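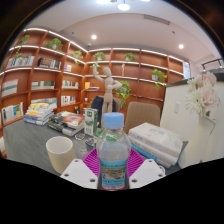 What did the open day add to the project this period?

It added 1108 recorded handling attempts made with the hand-held grippers, of which 1033 passed checking and have gone into the training set.

Search this site Search

Dreltura Handling Project
Progress report to Juntunen, 21 February 2019
Prepared by Tegwen Rosser

1. Purpose of the open day

The funding agreement asks for one public demonstration before the mid-term review. We held it in the reading room, with the bookshelves left as they were and a single table set up for the work. Visitors were shown how a person's grasp is recorded with a hand-held gripper, and were then invited to make attempts themselves. The gripper has the same finger plates and ribbed magenta pads as the unit we intend to fit to the arm in the next stage.

The arm itself was not part of the program. It is still with Studix for rewiring of the wrist joint.

2. Attendance and running order

There were 70 visitors, booked in small groups. Each group had a short talk, one demonstration by staff, and then its own turn at the table. The talk ran over time for the first two groups and was shortened for the rest. Most of the questions were about what happens to the recordings and whether the gripper can tell how hard it is squeezing. It cannot. Finger opening is logged, force is not.

3. Tasks

The main task was to grasp a small capped plastic bottle from above the tabletop, lift it, move it and set it upright again. The plain cream cup was used as the second object. Books, cartons and a vase of flowers stayed on the table as clutter -- the earlier sessions at Prastel were done on a bare bench, and the reviewer's comments asked for something closer to a furnished room.

Clear plastic remains the harder case for the tracking software. Labels and coloured caps help. The software tends to fix on the label and guess the outline of the rest, and the guess is poorest at the shoulder of the bottle.

4. Results

Attempts recorded: 1108
Attempts passed: 1033
Target for the full set: 2000

Rejected attempts fall into two groups. The larger group is fast movement, where the view blurs and the gripper's position can't be recovered. The other is early release, where the visitor opened the fingers before the bottle was resting on the table. We have kept the second group in a separate folder. They may be of use later as failed placements, but they are not counted in any figure above.

Visitors gripped lower on the bottle than staff do, and more of them approached at an angle. This widens the range of grasps in the set. 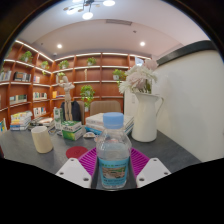 Ritva Huttunen asked whether a set gathered largely from first-time users would teach the arm bad habits, and said she would want staff and visitor attempts scored apart before the review. We agree with this. The log already marks who made each attempt, so the split needs no new recording. Scores for both parts will be sent as a separate table.

5. Equipment

Both grippers ran for the whole day. One finger plate worked slightly loose and was tightened between groups. Battery changes took longer than planned -- the cover has to come off completely, and the screws are easy to lose. A hinged cover has been drawn up and will be printed before the next session.

6. Spending

Room costs and printing came in under the amount set aside. The balance has been moved to storage, as allowed under the agreement. No change to the total is requested.

7. Next steps

The remaining attempts will be recorded by staff in the same room, with the same table and a wider choice of bottles and cups. Studix expects to return the arm in April. First trials on the arm will use the bottle task only, at reduced speed, and the cup will follow once placement is reliable.

3 shares 0 comments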